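Bar bot, month two

So the arms are finally bolted down! Both of them, one at each end of the near edge of the big brown table at the Elstead workshop, and I've stopped dreaming about clamps (mostly). Amparo Chávez lent me her good drill and then stayed to boss me around, bless her.

February went into cables. I rerouted the left wrist 3 times before it stopped snagging, and I still don't love it.

Now I'm on to the fun part, picking up drinks. Upright bottles are easy enough. Anything lying on its side is a pain, and clear plastic is the worst of the lot. 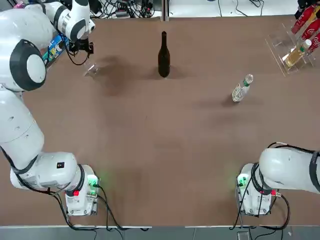

Next up

Softer finger pads, then 100 tries at the clear cup. I'll post the score, even if it's ugly.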